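Odds and ends, the big sort-out

Thursday
Posted by Soledad Orellana

Welcome to the slowest clean-up in Cundanard! We're up to the things that live at the bottom of our bins, the stuff that doesn't belong in any proper category and gets moved from shelf to shelf until someone loses patience. That someone is me this month, with Traian Sârbu on labels and the kettle. We started with 1,272 bits and pieces on the list and I've put 246 of them through so far, so yes, there's a way to go.

My rule is that everything gets a name, a colour and a home. Traian reckons "misc" is a perfectly good home. It isn't, and I've peeled his label off twice.
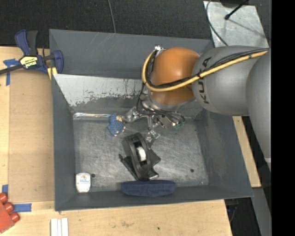
Tape dispensers have been the big argument. I wanted them in with stationery, Traian wanted them with packing gear, and we went back and forth all through morning tea. They've gone in stationery. The black one is my favourite of the lot, all angles at the base with a long rounded body, and it's a proper nuisance to stack next to anything else because of those pointy bits.

The little blue toy is the other favourite (everyone who wanders past has a soft spot for it!). It's got a bumpy, knitted look, with pale peach and cream bits poking out, and I've written it down as "blue, bobbly" until somebody comes up with better. My niece has put in a bid for Jernholm, after the street she grew up on — I quite like it.

Soft toys are getting their own tub, by the way. I had 80 small labels printed in the same grey as the shelving, then couldn't read a single one from the doorway, so it's back to plain white with a fat marker.

Next up is the Nerley shelf, mostly kitchen things, and I'm told there are more lids than containers. If you've got strong feelings about where lids should go, leave me a note before Traian gets in first.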